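Welluvholm Manipulation Laboratory
Interim Progress Report to the Bednarek Fund
Project: Teaching Contact Tasks by Hand Guidance and Remote Control
Submitted 10/26/20
Prepared by Wiesława Bielecka, Project Lead

1. Purpose of this report

This report covers the second funding period of the project and is submitted under the terms of the grant agreement. It sets out what was completed, what was delayed, how the collected demonstrations are being used, and what the laboratory proposes for the remaining period. Financial statements are provided separately by the Orkau administration office.

2. Background

The project compares two ways of showing a robot arm how to carry out a short assembly task. In the first, the operator holds the arm and moves it through the task directly. In the second, the operator works from a separate desk and drives the arm through a hand controller. The grant agreement asks us to establish which method produces demonstrations that a learning system can use with the least manual correction, and whether the answer changes when the operator has no background in robotics.

Three tasks were agreed with the Fund in April: placing a plate against a stop, seating a small block in a mount, and pressing a connector home. All three involve contact between parts, and all three are tasks where a small error in angle matters more than a small error in position.

3. Work completed

The collection target for this period was 1,000 accepted demonstrations across both methods. The laboratory delivered 900. Of these, 403 were recorded by hand guidance and the remainder by remote control. Demonstrations were accepted only after review by Leszek Nowakowski, who checked each recording for gaps in the joint data and for force readings outside the agreed range.

Fourteen operators took part. Most were drawn from the technical staff at the Sisdale site and had not worked with a robot arm before. Each received a short briefing, a practice session on the plate task, and a written sheet describing the start and end conditions. Operators were not told which method the laboratory expected to perform better.

The main workstation was rebuilt early in the period. Parts had previously been held with tape and double-sided pads, and their positions drifted over the course of a day. The arm now works over an optical breadboard with clamps set around the work area, so that a layout can be noted by hole position and restored the following morning. Fatos Dimitrov prepared the layout sheets, and a copy is kept at each operator desk.

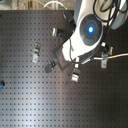
Setup time between tasks has fallen as a result, and the number of recordings rejected for a misplaced part is well below that of the first period. The square hole grid has also made it easier to describe a fault over the telephone when the Sisdale operators are working without a member of the project team present.

Cable routing remains a weakness. During hand guidance the operator feels the pull of the cables as the arm turns, and this shows in the force data as a slow change with no relation to the task. Nikola Śliwiński has written a correction that removes most of the effect for the plate and block tasks. It does not yet work well for the connector task, where the wrist turns further.

4. Findings to date

The findings below are preliminary and should not be quoted outside the Fund.

Hand guidance produced smoother motion and was learned more quickly by new operators. Several reported that they could feel when the plate met the stop and did not need to look for it. The difficulty lies in the recordings themselves: the operator's own grip is mixed into the force signal, and separating the two takes review time that was not foreseen in the original plan.

Remote control produced cleaner force data but slower and more hesitant motion, particularly in the last part of the approach. Operators tended to stop, adjust, and start again. Policies trained on these recordings repeat the pauses. Trimming the pauses helped in the block task and made the connector task worse, and the team is still examining why.

On the plate task the two methods are close enough that we would not recommend one over the other at this stage.

5. Delays and changes

The shortfall against the collection target has two causes. The workstation rebuild took longer than planned, and the hand controller was out of service for part of the period while a worn joint was replaced. Neither affected the quality of the demonstrations that were accepted.

One change to staffing is reported. Waldemar Pietrzak has taken over operator training and scheduling, which were previously shared among the team. No change to the budget is requested.

6. Plan for the remaining period

The laboratory will complete the outstanding demonstrations first, with priority given to the connector task under hand guidance. The cables will be rerouted before that work begins – a sketch of the new route has been agreed with the workshop – and a set of earlier recordings will be repeated so that old and new data can be compared.

A combined method will also be tried, in which the operator guides the arm by hand to a point near contact and completes the task by remote control. This was not part of the original plan. It can be carried out with existing equipment, and we ask the Fund to confirm that it falls within the scope of the agreement.

Questions on the data review should be addressed to Leszek Nowakowski, and all other matters to the Project Lead at Welluvholm.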